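**Sat 24 February**

Laltham mayoral candidate Viorica Bratu told a local radio host on air that his show had spent most of last year asking her to run, and that he was in a poor position to call her a surprise.

Bratu was a guest on the Laltham morning call-in program hosted by Gianni Santoro. He opened the interview by saying that her entry into the race had "caught the whole town off guard" and that longtime party members were unhappy about it.

"Gianni, you asked me on this show if I was running," Bratu replied. "Then you asked me again. You had callers vote on it."

Santoro laughed and said he remembered it differently. Bratu said the recordings were on the station's website.

The exchange took up the first part of an interview that was supposed to be about the Redeck plan, the proposal to rebuild the upper level of the downtown parking garage and add 70 spaces. Bratu opposes the plan. Her main opponent, Council President Thaddeus Holloway, wrote the first draft of it and has made it the center of his campaign.

Holloway has the backing of most of the local party, including former mayor Ákos Fodor, who said in a statement that the town needed "someone who has sat through the meetings." Fodor did not mention Bratu by name. Asked about the statement, Bratu said she had sat through plenty of meetings, in the public seats.

She ran a hardware store on Hila Street until she sold it, and she has never held office. She became a regular on Santoro's program after she called in to complain about snow removal, and the station later gave her a weekly segment. She gave it up when she filed to run.

Holloway's campaign has said the segment amounted to free advertising. Campaign manager Safta Radu said the station should offer Holloway the same amount of time before the primary.

"We're not asking for anything special," Radu said. "She had the microphone every week. He'd like it for a few."

Santoro said on the program that Holloway had been invited on 3 times and had declined each time. Radu disputed that — she said the campaign had received one invitation, by email, on the night before the show. 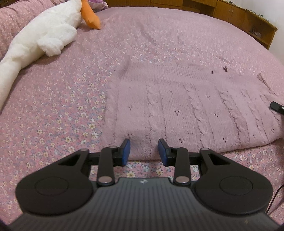
The two candidates are scheduled to meet at a forum in the Wijaya Room of the public library. The room holds 300 people, and the library said seats will go to residents first. Questions will be taken in writing at the door.

Santoro had been asked to moderate. He said at the end of Friday's program that he had turned it down, and that he would play the forum in full the next morning without comment. Bratu, still in the studio, said she would believe that when she heard it.

Holloway did not respond to a request for comment on the interview. Radu said he had not listened to it.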